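Notebook, bench 2, August
Racket bag task, zipper fault

12 shares · 3 comments

Started at 8:10. Same program as before the holiday, arm speed at 50 percent. The task is to open the bag, bring out the racket and put the bag aside.

The fault is in the zipper step. The right gripper closes, the current goes up, and the program reports "grasp ok". But it holds the cloth edge and not the zipper pull. Then the arm moves with the cloth and the elbow joint stops with overload. It happened 10 times this morning. Noura pressed the stop button two times before the controller reacted, and I do not like this.

Dušan thinks the wrist camera offset is wrong after the finger change. I think the force limit is also too high. It was 900 in the config file, and Otakar remembers we agreed on 200 in spring. I could not find who changed it.

Wrist cameras and table camera:

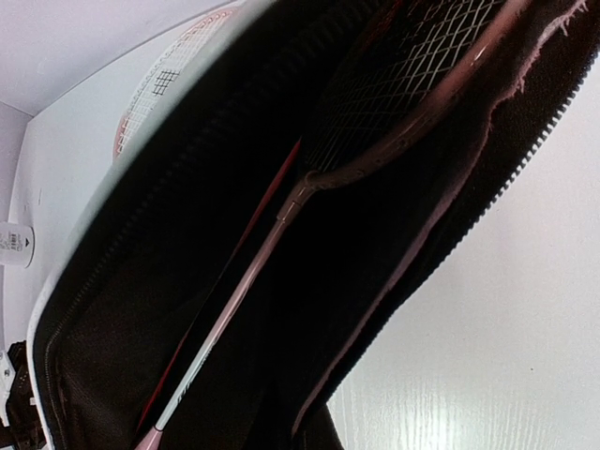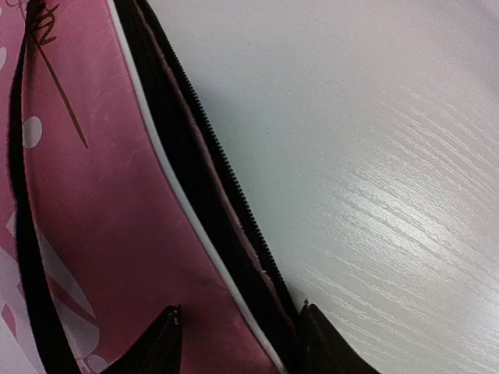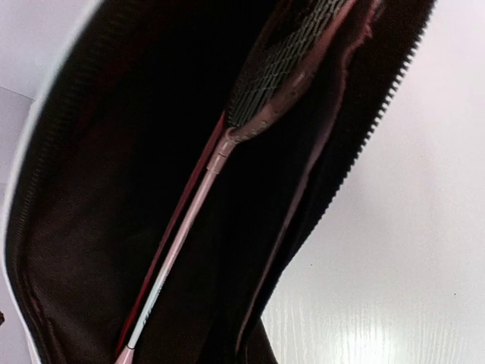
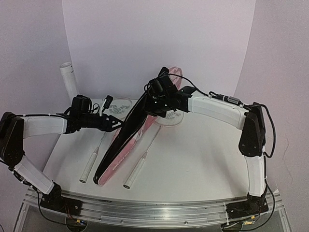

Limit is now back to 200. With this value the arm stops softly and releases the cloth, but the grasp check still says ok, so the check itself must be repaired. Igor will look at it. Until then one person stays at the stop button in every run, also in slow runs.

To do: calibrate both wrists again, order spare fingers from Kollár, write the force limit on the label at the controller.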